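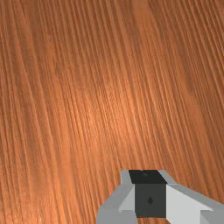
Ticket 13 — sim demo for open day, wrist view shows no part
Status: open
Queue: Fellholm demo room
Priority: high, doors open at 3

Problem
Wrist camera view in the sim comes up with just table and gripper. Visitors get that view on the big screen, so they'd be looking at wood grain. Side view is fine.

Setup
Sukprasert scene pack, 2023 build, on the Isier desktop. Same machine we took to the Zeltlow visit. No real arm hooked up, sim only.

Tried so far
Restarted viewer. No change.
Reloaded the scene, reset the arm to home. Part loads, wrist view still bare at home pose.
Swapped the two view windows in case they were crossed. They weren't, swapped back.
Ran the pick by hand and stopped it at step 6, fingers down on the part. Side view grab from that run:
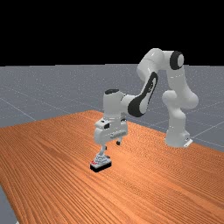 Screen grab: Fellholm demo room

So the gray stepped part on the black base is there, and the hand gets to it. Not a missing model. My guess is the home pose points the wrist camera at the wrong bit of table — havent proved it.

Workaround for today
Start the talk on the side view. Switch to wrist view only after the arm is over the part. Do not press reset while visitors are watching, it goes back to home.

Still to do
Move the home pose closer to the part and re-test.
Check if the floor grid can be turned off, looks busy on teh projector.
Leave this open till after the last group.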